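발표자 노트 (슬라이드 넘기는 타이밍은 괄호로 표시)

2018년 5월 21일 월요일, 스트리트웨어 브랜드 실무자 모임
제목: 라벨 하나 바꾸는 데 한 시즌이 걸린 이야기

(표지)
안녕하세요, 반갑습니다. 점심 먹고 첫 순서라 졸리신 거 압니다. 저도 졸려요. 오늘은 멋있는 그래픽 얘기도 아니고 협업 얘기도 아니고요, 목 뒤에 붙는 라벨 얘기를 하려고 합니다. 네, 티셔츠 뒤집으면 나오는 그거요. 저는 드롤리미어(Drollimier)에서 생산을 맡고 있고, 원래는 매장에서 옷 개던 사람입니다.

(슬라이드 2, 천천히)
처음에 저희는 직조 라벨을 썼어요. 두툼하고, 자수 느낌 나고, 만지면 '아 돈 좀 썼네' 싶은 그런 라벨. 저 그거 진짜 좋아했습니다. 근데 손님들이 자꾸 잘라요! 가위로 싹둑 자르고, 잘못 잘라서 목 부분에 구멍이 나고, 그 옷을 들고 매장에 오십니다. 딘드빌(Dindville) 매장에 있던 운아이 리바스가 저한테 메일을 보냈는데 제목이 그냥 "목"이었어요. 본문은 구멍 난 티셔츠 얘기가 끝도 없이 이어지고요.
→ 여기서 메일 제목 얘기하고 잠깐 쉬기. 웃으면 좋고 안 웃으면 바로 넘어가기.

(슬라이드 3)
그래서 프린트 라벨로 가자, 했습니다. 원단에 바로 찍는 거요. 회의에서는 다들 고개를 끄덕였는데 디자인 쪽의 상드린 루셀만 반대했어요. 루셀 말은 이거였습니다. "빈티지 시장에서 우리 옷을 알아보는 건 라벨 때문인데 그걸 잉크로 찍으면 십 년 뒤에 뭐가 남아요?" 이 말은 지금도 맞다고 생각해요. 중고 사이트 사진 보시면 앞면 다음에 꼭 라벨 사진이 올라오잖아요. 세탁 많이 한 티는 그 자리가 제일 먼저 흐려지고요.

(슬라이드 4, 첫 샘플)
첫 샘플은 에레로(Herrero)라는 프린트 공장에서 뽑았습니다. 결과가... 음. 밝은 색 티에 검정 잉크로 찍었더니 등 쪽으로 비쳐요. 입고 돌아서면 목덜미 아래로 로고가 거꾸로 희미하게 보입니다. 팀에서 한 명이 그게 의도인 줄 알았다고 해서 잠깐 진지하게 밀어볼까 고민도 했어요. 안 했습니다.
회색으로 바꾸니까 비침은 훨씬 나아졌는데 이번엔 사이즈 표기가 안 읽혔고요. 안경 쓰시는 분들은 매장 조명에서 M인지 XL인지 구분을 못 하셨어요. 그래서 사이즈 글자만 키웠더니 또 루셀이 체육복 같다고... (루셀 뒤에 앉아 있으면 인사)

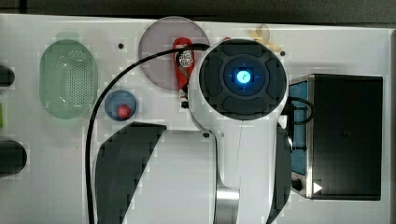 그럼 세탁 표시까지 전부 목에 찍으면 되지 않나요?
저희는 따로 뺐습니다. 목 뒤에는 로고, 사이즈, 원산지만 남기고 혼용률이랑 세탁 기호는 왼쪽 옆선 안쪽에 작은 새틴 라벨로 달았어요. 다 찍으면 글자가 너무 잘아져서 읽을 수가 없었거든요.

(슬라이드 6, 잉크)
잉크 얘기는 짧게 하겠습니다. 길게 하면 저만 신나요. 클라넥스(Clarnex) 수성이랑 흔히 쓰는 플라스티솔을 나란히 놓고 비교했는데, 플라스티솔은 선명한 대신 여름에 목에 닿는 느낌이 영 별로였어요. 스티커 붙이고 다니는 기분이랄까. 수성은 손으로 만지면 거의 안 느껴지는데 원단 로트에 따라 색이 조금씩 달라집니다. 틸 파이퍼가 이걸 집에 가져가서 계속 입고 빨고를 해줬어요. 자기 티셔츠랑 같이 빨다가 파이퍼 흰 양말이 회색이 됐는데 그건 잉크 탓이 아니라고 본인이 인정했습니다. 결국 수성으로 갔어요. 색 차이는 그냥 받아들이기로 했고요.

(슬라이드 7, 숫자)
첫 발주가 2973장이었습니다. 왜 이렇게 애매하냐고 물어보시는데, 원단 롤 남은 걸 다 털어서 나온 숫자예요. 멋있는 이유 없습니다.
그중 로고가 삐뚤어진 게 100장 나왔어요. 자를 대보면 목선이 아니라 봉제선 기준으로 위치를 잡아서 그랬더라고요. 재단물 상태에서 찍느냐 완성된 옷에 찍느냐, 이거 공장이랑 꼭 먼저 얘기하세요. 저는 당연히 같은 기준인 줄 알고 작업지시서에 한 줄도 안 썼습니다. 데메트리오 발카르셀이 공장 쪽 담당이었는데 통화하면서 둘 다 "그거 말씀하신 줄 알았는데요"를 반복했어요. 그 100장은 직원들이 나눠 입었고 저도 오늘 그거 입고 왔습니다.
→ 뒤돌아서 목 보여주기. 마이크 선 조심.

(슬라이드 8, 직조 라벨 팬들)
바꾸고 나서 항의 메일도 왔습니다. 두 통이요. 그중 하나는 정말 길고 정성스러웠어요. 카예타노 모야라는 손님인데, 자기는 첫 시즌부터 라벨 때문에 샀다고, 잘라낸 라벨도 안 버리고 다 모아놨다고 하시더라고요. 답장을 며칠 동안 못 썼어요. 그러다가 후드랑 재킷은 직조 라벨을 그대로 둔다고 말씀드렸습니다. 두꺼운 옷은 목에 바로 안 닿으니까 자르는 사람이 별로 없거든요. 모야 님이 창고에 남은 옛날 라벨 좀 보내줄 수 있냐고 하셔서 한 줌 보내드렸어요.

(슬라이드 9, 다음에 할 것)
8월에 들어갈 긴팔은 시보리 폭이 달라서 라벨 위치를 다시 잡아야 합니다. 이번엔 작업지시서에 그림을 그려 넣었어요. 화살표도 그렸습니다. 제가 그림을 못 그려서 공장에서 전화가 오긴 했는데, 그래도 찍기 전에 온 전화라 반가웠어요!
아이들 사이즈는 아직 못 정했고요. 글자 넣을 자리가 너무 좁아요. 혹시 해보신 분 계시면 끝나고 저 좀 잡아주세요.

(시간 남으면)
샘플 돌리기. 수성 하나, 플라스티솔 하나, 옛날 직조 하나. 뒤집어서 목에 대보시라고 하기. 지난번 모임에서 하나가 안 돌아왔으니까 이번엔 꼭 다시 걷기.

(시간 없으면)
슬라이드 6 건너뛰고 바로 7.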